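The Last Ticket for Dokivau

Marama Pirihi had the phone under her chin and a pen in her hand when the eighth caller came through.

"Am I the one?" the voice asked.

"You are the one," she said. "What is your name, please?"

"Bevan Tuhiwai. I have tried 47 times this morning. My wife says I am sick."

She wrote his name on the card. The prize was one pair of tickets for the Dokivau festival, two nights in April, with Ustura playing last on the big stage. The station had received 2587 messages about it, and Cameron Costigan, the manager, had printed all of them and put them in a box, as if paper could make the station bigger.
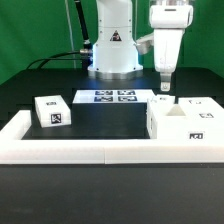 White arm, green backdrop.

"You must tell me why you want to go," Marama said. "It is the rule. We put it on the air."

Bevan was silent for a moment. She could hear a kettle.

"I played the bass in Ustura," he said. "In the first year, before the records. I left because I had a job at the port, and it was a good job. I never saw them from the front."

Marama looked through the glass at Cameron, who was eating a sandwich and making a circle in the air with one finger. It meant: go faster.

"Did they not invite you?" she asked.

"They did invite me, many times. But then you stand at the side with the families, and somebody gives you a plastic card to wear on your neck. I want to stand in the grass."
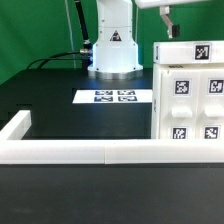 The festival field was wetter than she had hoped. Marama went there on the second night with her recorder, and it took her an hour to get from the gate to the sound tent, where Jairo Huanca was working under a sheet of plastic. He was a serious man who spoke to his cables. One of them, thick and black, came down on a slant to a silver connector, much like the cable on the white robot arm above, and he touched it every few minutes with two fingers. Behind him 600 people were already singing, although there was no music yet.

"Do you know Bevan Tuhiwai?" she asked him.

"Everybody old knows Bevan," said Jairo. "He is by the fence. He brought his own chair and he does not sit on it." 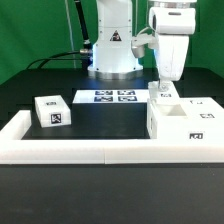 After Ten O'Clock

She found him when the lights went down. Beside him stood his wife, Leonie Tipoki, in a yellow raincoat, holding the folded chair.

Ustura began with a slow song that Marama did not know. Bevan knew it. His left hand moved against his coat, four fingers, very small, and in the second verse it stopped.

"They changed it," he said.

"Is it worse?" asked Leonie.

He listened until the chorus came back.

"No," he said. "Give me the chair."

Marama had the recorder in her pocket. She left it there, and on the way to the bus she tried to remember the tune and got most of it.

3 comments

Goodwin: I was also once in a band that continued without me. The part with the fingers on the coat is true.

Stamum: Why did he want the chair at the end?? Please write what happens next.

portside_reader: Very nice. I would like to hear the slow song.

Shared 47 times

More short fiction
The Drummer's Sister
Rain Check
Two Encores and a Taxi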